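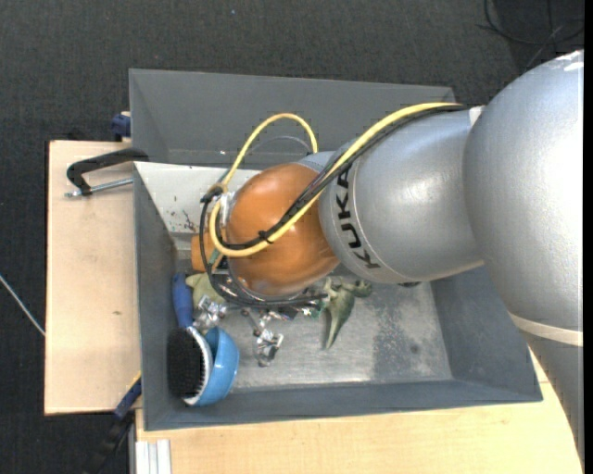
Put the things you reach for least at the bottom and leave the brush standing in the corner, a neighbour once told the woman who runs the mending and cleaning stall at Zarkora market, and she has done it that way ever since.

Her subject is bins – the big, plain, slope-sided sort that everything gets dropped into – and she could talk about them all afternoon. She very nearly did, over two pots of tea and most of a seed cake, in the back room of her shop on Imar Row.

"People think a bin is where tidying stops," she says, brushing crumbs off her lap. "I think it's where it starts, really, because if you only keep a few things in it you can see every one of them, and you don't spend your morning digging!"

She has four of them these days. One holds brushes and nothing else, and she is very fond of her brushes (she has strong feelings about bristles, and thinks a dense, stiff block will see off mud that a soft one only pushes about). The others are for odds and ends, and she empties each of them out on to the floor every October, whether it needs it or not.

Does she mind when they get scratched? Not a bit. "Oh, a scratched bottom is a lovely thing in a bin. Mine are all scuffed to bits. I did buy a smart new one from Jinberg, and for weeks I was frightened to put anything in it – so silly. My sister dropped a trowel in and after that we were all right."

Sloping walls she recommends warmly, as small things slide down to where a hand can find them, though she admits they make a bin a nuisance to stack. Lids she can't be doing with at all. She tried a set for five weeks and gave the lot to the allotments at Yuan, where she hears they are growing lettuces in them.

Filed under: Home & Hearth, Tidy Corners
618 shares | 4 comments
Get our letter every Tuesday. Enter your email to sign up.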